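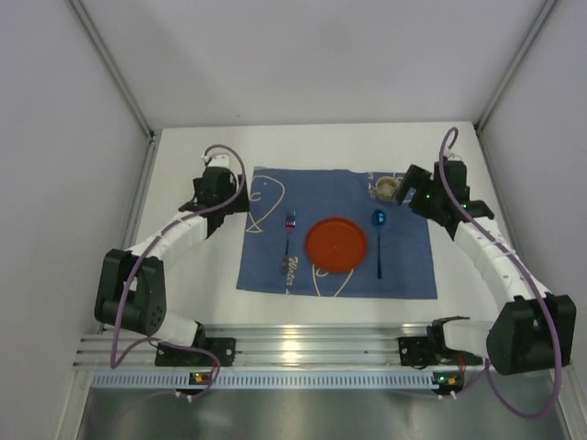 圆盘置于布制餐垫中央，餐叉在盘的左侧。

餐垫

餐垫，又称桌垫、盘垫，是用餐时铺在每位用餐者面前、垫在餐盘和餐具下面的一块片状物，大小通常刚好容得下一份餐具。它和桌布是近亲，却又有自己的脾气：桌布管的是整张桌子，餐垫只管一个人的位置。餐垫可以用棉、麻、草、竹、软木、皮革、毛毡、纸张以及各种合成材料做成，形状以长方形最为常见，圆形、椭圆形和一头弧一头直的所谓“楔形”（适合围着圆桌摆放）也很容易买到。它的用处说起来朴素得很，无非是接住洒出来的汤汁，隔开热盘子，免得刀叉把桌面划花；不过凡是在家里摆过几年饭桌的人大概都会同意，一块顺眼的餐垫，多少能让一顿平常的晚饭显得郑重一些。

目录
1 名称
2 历史
3 材料
4 尺寸与形状
5 图案与文字
6 摆放
7 洗涤与保养
8 收藏
9 参见

名称

汉语里“餐垫”一词所指并不十分严格。有人把垫在一份餐具下面的大块垫子叫餐垫，把垫在锅或砂锅下面的叫隔热垫，把垫在杯子下面的叫杯垫，三者各司其职；也有人一概称为“垫子”，在家里倒也从来不会弄错。英语通常称作 place mat，也有连写作 placemat 的，字面意思就是“座位上的垫子”，强调它标出了一个人的位置。法语的 set de table 和德语的 Platzset 借用了英语的 set 一词，意思大致相同。日本的餐桌上还有一种“折敷”，原是带矮边的方形托盘，今天也常有人把没有边的平板式样当作餐垫使用，不过从来历上说，它应当算作托盘一类。

历史

在桌上铺织物的习惯很古老，欧洲中世纪的宴会桌上就已经有长长的白桌布，考究的人家甚至会铺上不止一层，吃过几道菜之后撤去一层，露出下面干净的一层来。那时候的人常常共用桌布的垂边擦手，后来餐巾逐渐普及，桌布才算从这份差事里解脱出来。单人使用的小垫子出现得比较晚，在欧美家庭里流行开来，更是近代的事情。

餐垫的兴起，和人们吃饭的方式变得简便有很大关系。一张大桌布洗起来费水，熨起来费工夫，晾干又要占去半个院子；换成几块小垫子，谁的弄脏了就洗谁的，省下来的力气实在可观。早期的家政书籍往往建议早餐和午餐用餐垫，正式的晚餐仍然铺桌布，这种分别在一些讲究的家庭里保留了很久。那些小垫子常与同色的餐巾成套出售，有的还配一条铺在桌子正中的长条桌旗，边上或抽丝，或钩花，是嫁妆和礼品里常见的东西。

二十世纪中叶以后，塑料和各种涂层材料进入厨房，擦一擦就干净的餐垫随之大为流行。差不多同一时期，纸制的一次性餐垫也在快餐店和小饭馆里铺展开来，上面印着菜单、地图、谜题或者本地商家的广告，让等菜的客人有东西可看。许多人童年时拿蜡笔在纸餐垫上走迷宫的记忆，便是这么来的。

材料

棉和亚麻是最传统的材料。棉布柔软，吸水，容易染色和印花，价钱也平易近人；亚麻略硬，垂感好，洗的次数越多越见温润，缺点是爱起皱。布制餐垫有单层的，也有中间夹一层薄棉再绗缝起来的，后者隔热稍好，放在桌上也更服帖。布料的边若只简单折一道缝住，洗过以后往往会轻微变形，边线不再笔直，这在手工制品里尤其常见，喜欢的人觉得这正是它可亲的地方。

草编和竹编的餐垫透气、轻便，夏天看着就凉快。灯芯草、蒲草、玉米皮、剑麻都可以用来编织，编法有平纹、人字纹和从中心向外一圈圈盘绕的螺旋纹几种。这类餐垫怕潮，汤汁渗进缝隙里不容易清干净，所以较适合放干爽的食物，或者在上面再加一块小布。竹片以棉线串连而成的餐垫可以卷起来收纳，厨房里有时会顺手拿去卷寿司，虽然并不是专为此设计的，应急也还过得去。

软木餐垫在英国和爱尔兰的家庭里十分普遍，一般做成硬板，正面贴一层印有风景、花鸟或狩猎图的面纸，再覆上耐热的保护层，背面则露出软木本色，以免刮伤桌面。硬板餐垫的隔热效果比布的好得多，刚出炉的盘子可以放心地搁上去，只是堆叠起来颇有分量。

硅胶餐垫不怕水，防滑，适合小孩子使用，有些做成带浅边的样子，掉下来的米粒和豆子都能兜住。聚氯乙烯编织餐垫耐脏耐磨，餐馆里用得很多。毛毡和皮革的餐垫外观稳重，可是沾了油就比较麻烦，通常摆在书房或咖啡桌上的时候多，摆在天天吃红烧肉的饭桌上的时候少。

尺寸与形状

餐垫没有统一的标准尺寸。常见的长方形餐垫大致长四十多厘米，宽三十多厘米，放得下一只主餐盘和两侧的刀叉。选购之前不妨先量一量自家的桌子：小圆桌坐四个人的时候，四块长方形餐垫的内角很容易叠到一起，换成圆形或楔形的就宽松多了。桌子若是比较窄，对坐的两块餐垫中间最好还能留出放公用菜盘的地方，这一点在习惯共食的中式餐桌上特别要紧，许多进口的大尺寸餐垫买回来铺不开，原因就在这里。

圆形餐垫比盘子大出一圈，看上去像给盘子加了一道边，很好看，但刀叉往往只能搁在垫子外面。椭圆形则介乎两者之间。另有一种儿童餐垫，直接在垫面上画出盘子、杯子、勺子的轮廓，孩子照着轮廓摆放，几个星期下来便学会了摆桌子，幼儿园里用得相当多。

图案与文字

餐垫的图案几乎无所不包。条纹和格子最耐看，也最容易与各色碗盘搭配；植物、水果、鱼虾贝壳之类的题材历来受欢迎，大约是因为与吃饭沾着边。海洋题材多以蓝色为底，用浅色线条勾画鱼形和波纹，夏季卖得格外好。还有一些在图案之间点缀手写体的单词或短句，文字本身往往没有什么深意，只是当作花纹的一部分。

从印制方法上说，布制餐垫的图案有丝网印、数码印、木版印和提花织造等多种。丝网印线条清晰，适合颜色不多的图样；数码印能表现细腻的渐变；木版印由人手一块一块地压上去，深浅不匀，别有味道。居住在新西兰的纺织品设计者惠娅·昆兰（Huia Quinlan）长年为家居品牌拉凯纳（Rakena）绘制餐桌织物的图样，她在一篇谈线描的短文里写道，餐垫的图案有一大半时间被盘子遮住，所以她总是先在纸上画一个圆，把圆里面的地方看作“留给晚饭的”，再去安排四周和角落里的线条。这段话后来常被同行引用，也确实说中了餐垫图样与挂画的不同：它要给人看的是边上，中间反倒不必太满。

颜色的搭配也有些通行的经验。深色餐垫衬白盘子，对比鲜明；冷色餐垫配暖色盘子，例如蓝配橙红，显得活泼；若是碗盘本身已经花团锦簇，垫子就宜素净一些。不过这些都只是经验，谈不上规矩，家里人看着高兴便好。

摆放

餐垫一般放在座位正前方，下沿与桌边平行，可以与桌边齐平，也可以向里退一两指宽。主餐盘居中，依西式习惯，叉子放在盘子左侧，叉齿朝上；刀放在右侧，刀刃朝向盘子；汤勺放在刀的外侧。水杯通常在刀尖上方，面包碟在左上方。日常吃饭用不着把样样餐具都摆全，吃什么摆什么即可，一份意大利面只摆一把叉子也完全说得过去。法国的传统习惯里叉齿往往朝下，据说是为了展示柄背上的家徽，如今两种摆法都看得到。

中式餐桌使用餐垫时，骨碟居中，筷子连同筷架放在右侧，汤碗在左上方，茶杯在右上方。筷子顶端应留在垫子范围之内，免得人走过时碰落。日式摆法则把筷子横放在最靠近用餐者的一侧，饭碗在左，汤碗在右，所用的垫子也因此可以窄一些。

铺了桌布是否还要再放餐垫，各家看法不一。传统的礼仪书大多主张二者择一，现今则常有人在桌布上再叠放餐垫，图的是颜色上的层次，也为了少洗几回桌布。

洗涤与保养

布制餐垫头一回洗之前，最好先看清标签上的说明。棉布多少会缩水，成套的餐垫应当一起洗，这样缩也缩得一致，颜色褪也褪得均匀。深蓝、大红一类颜色初洗时可能掉色，宜与浅色衣物分开，用凉水，少放洗涤剂。熨烫时从反面下手，印花处隔一层薄布，趁布料还有一点潮气的时候熨，皱褶最容易平。

油渍要尽早处理，先用纸巾吸去浮油，再抹少许洗洁精轻轻揉搓；番茄和咖喱的颜色顽固一些，冲过冷水以后摊在太阳底下晒，常能淡去不少。红酒渍的偏方很多，撒盐、倒苏打水都有人信，比较稳妥的办法仍然是立即用清水冲洗。蜡烛油滴在上面时不要急着刮，等它硬透了，大块的自然剥得下来，剩下的垫上吸水纸用温熨斗烫过去就行。

草编、竹编的餐垫不宜久泡，用拧干的湿布擦拭后竖起来晾透，再平放收好。软木硬板切忌放进洗碗机，热水会让面层翘起。硅胶餐垫用久了会沾上一层油膜，摸着发黏，拿小苏打调成糊擦一遍便清爽了。

布餐垫收纳时可以平叠，也可以卷成筒放在抽屉里，后一种办法能避免中间留下折痕。

收藏

收藏餐垫的人不算多，但自有一番热闹。纸餐垫因为本来就是用过即弃的东西，留存下来的反而稀罕，老饭馆、老轮渡和铁路餐车上的纸餐垫，常常记着当年的菜价和线路，颇受地方史爱好者的喜爱。罗威里·霍阿尼（Rawiri Hoani）历年收集的纸餐垫共有406张，其中年代较早的90张曾于九月在布罗萨诺（Brosano）的一间展厅展出，按照沿途停靠的城镇依次排开，观众一路看过去，仿佛坐了一趟长途车。乔琳·唐纳利（Jolene Donnelly）为这次展览编写的小册子《坐下来，等上菜》附有图录和简短的说明，是这方面为数不多的中文读者也能借图看懂的资料。

纸餐垫的保存主要怕酸化和受潮。收藏者多把它们平放在无酸纸夹里，每张之间隔一层薄衬纸，避开阳光直射。上面若有油斑或蜡笔涂画，一般主张原样保留，那毕竟也是它被人用过的凭据，擦掉了怪可惜的。布制餐垫则以成套齐全、绣工完好者为佳，原装的纸盒和标签如果还在，便更受看重。

参见

桌布
桌旗
餐巾
杯垫
隔热垫
折敷
餐桌礼仪

本条目最后修订于2018年5月2日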